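Clearing out the back bedroom

We moved into this house nine years ago, and for most of that time the back bedroom has been where things go when we haven't decided about them. In December I finally started on it. I'm writing down how it went, mainly for my sister Beca, who has the same job ahead of her and keeps asking.

The first thing I did was stop buying storage. I had a habit of coming home with plastic tubs whenever the room got bad, and all the tubs did was let me stack things higher. I gave four of them to Glenys Voyle next door, who wanted them for her seed trays and pots.

Then I picked a category instead of a corner. I'd tried corners before. You clear one, feel good, and move the pile from the next corner into it. Paper was the obvious place to start because there was so much of it. I had bank statements from two accounts that no longer exist, and manuals for appliances we left behind in the old apartment in Fluvport. I also had every pay stub from my years at Greson, in order, which I must have thought would matter someday.

I kept tax records, the house papers, medical letters and anything with a signature that would be hard to get again. The rest went to be shredded. The shop on the main road charges by weight and my bill was less than I expected. Take the big paper clips off first or they will make you stand at the counter and do it.

Photographs were harder. I have 586 loose prints, and I know this because the scanning place charges per print and made me count. Most were my mother's. A lot of them are of views, taken from car windows, with no one in them. I let nearly all of the views go and kept the people, even the blurry ones.

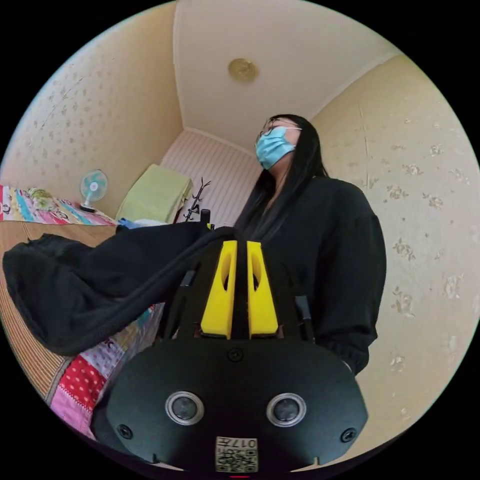

Clothes took an afternoon. My rule was that if it didn't fit now, it left. I broke the rule for one wool coat that belonged to my father and was never going to fit me. Ifor Morris took two bags of work shirts for the church sale and said the Zotex jackets always go in the first hour. I had three of those, all gifts, none of them worn more than twice.

The furniture I sold myself. I listed the old desk four times before it went. The first two listings were too long, and people wrote to ask for the measurements even though I'd put them in. What worked was a short line with the width, the price and the words "ground floor, easy to carry." A man named Milan Vanhove came for it at seven in the morning with his own blankets and straps, and had it in his van before my coffee was done.

A few things I got wrong. I threw out the key to the filing cabinet while the cabinet was still locked. I gave away the good extension cord. And I donated a box of books without looking under the top layer, which is how my copy of Philomena Wumbei's cookbook ended up at the library sale, where I bought it back for two dollars.

Beca, you asked how long to allow. I'd say a month of evenings for a room that size, and don't start with the photographs. Do the paper first while you still have some patience. Call the shredding shop before you drive over, as they close for lunch and don't put it on the door.

I still have the closet shelf to do. It's mostly cables.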